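Bench Practice Working Group
Minutes of the fifth meeting, held in March at the Vevar site, 10:00 to 12:15

Present: representatives of Fosteo, Ikeda and Vevar. Kunus joined by telephone from item 3.

1. Minutes of the previous meeting

Agreed with one correction. In paragraph 6, "reach" should read "working radius".

2. Matters arising

The revised wording on emergency stop placement has been circulated. Fosteo has replied. Kunus has not yet replied and was asked to do so before the draft is reissued.

3. Draft guide, section 2: table layout and marking

Vevar introduced the section. The present text requires that any target area used in a pick-and-place task be marked directly on the table and that the marking remain in place for the whole of a run. Coloured cubes and black tape are the working case for the section.

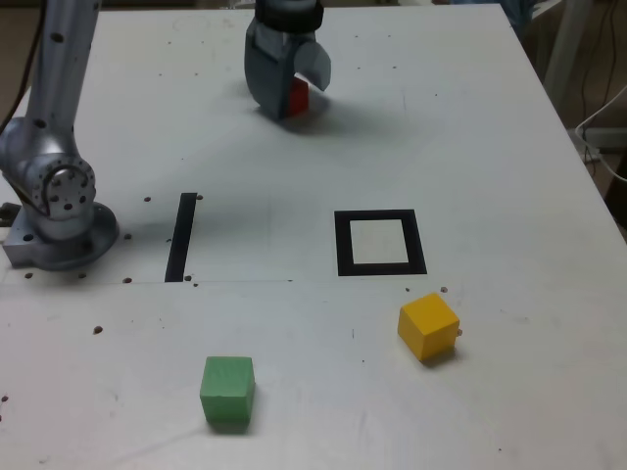

Ikeda asked whether the guide should fix a tape width. Fosteo was against this and preferred a rule that the inside dimensions of the marked area be recorded, whatever the tape. Agreed. The clause will read: "The inside dimensions of each marked area shall be measured after the tape is laid and entered on the bench sheet."

Kunus noted that tape lifts at the corners after repeated cleaning. A check of all markings at the start of each shift will be added. Lifted tape is to be replaced and the area measured again.

There was some discussion of what counts as a placed object. Two readings are in use among members: the whole base inside the inner edge of the tape, or the base touching the tape but not crossing its outer edge. The meeting preferred the first. Kunus asked for its reservation to be recorded, as its existing results were scored on the second reading.

4. Draft guide, section 3: two arms on one table

The draft treats two arms mounted at a shared table as a single installation for the purposes of risk assessment, even where only one is under power. Fosteo supported this. Ikeda considered it too strict for short set-up work and proposed an exception where the idle arm is isolated and locked off. Accepted in principle, with the wording to come back to the next meeting.

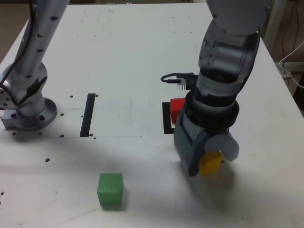

On cables, the draft says only that they should be "tidy". This was felt to be of no use to anyone carrying out an inspection. Replacement text: cables to the wrist and gripper shall have enough slack for the full range of wrist movement, and shall not be able to pass between the gripper fingers at any point in that range. The check is to be made by moving the arm slowly through its range at reduced speed with a second person at the stop button.

Vevar raised unused mounting holes. Small parts can catch in them. It was left to each site whether to plug them.

5. Bench sheet

The sheet now runs to two pages. Ikeda asked for it to be cut to one. Vevar will try, but the fields for gripper type, payload and marked areas must stay.

6. Actions

Kunus: reply on emergency stop placement.
Ikeda: wording for the lock-off exception in section 3.
Vevar: amended section 2 and shorter bench sheet.
Fosteo: text for the cable check.

Next meeting at Fosteo, 10:00, date to be circulated with the amended draft.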